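Minutes of the staff meeting, folding section
Plidel Home Laundry Service, 2 December 2025

Present: Myfanwy Prothero (chair), Ravinder Dufour, Solange Vachon, Valter Correia. Minutes: Yuto Kamata.
Apologies: none.

1. Hand gripper work
The minutes of the last meeting were accepted. Solange reported on children's clothes. Soft knitted trousers are still the slowest item, and she asks that everybody lays them flat with the waistband straight before the first grip.
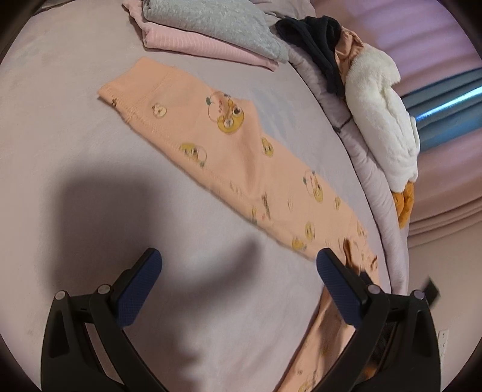

2. Changes in the shifts
Ravinder explained that the Turcotte folding machine will start in January. It will take 50 of the 75 baskets per day. Valter asked if hours will be reduced. Myfanwy answered that no contract changes, but two persons will move from folding to checking. Valter wished this to be written down.

Solange said that her wrist is tired after long use of the gripper. It was agreed to change task after each basket. The printed peach fabric stays with hand folding for the moment.

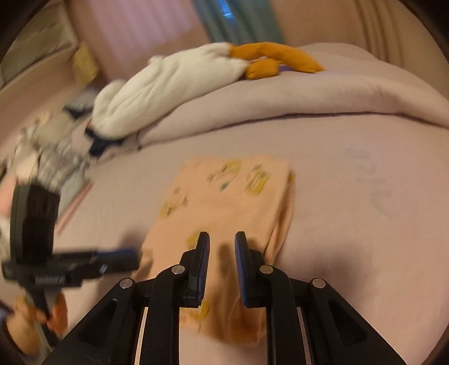 ACTIONS
Ravinder: send the new shift plan to all.
Myfanwy: confirm in writing the point about contracts.
Solange and Valter: try the change of task for 7 shifts and report.

Next meeting: in January, date to be fixed.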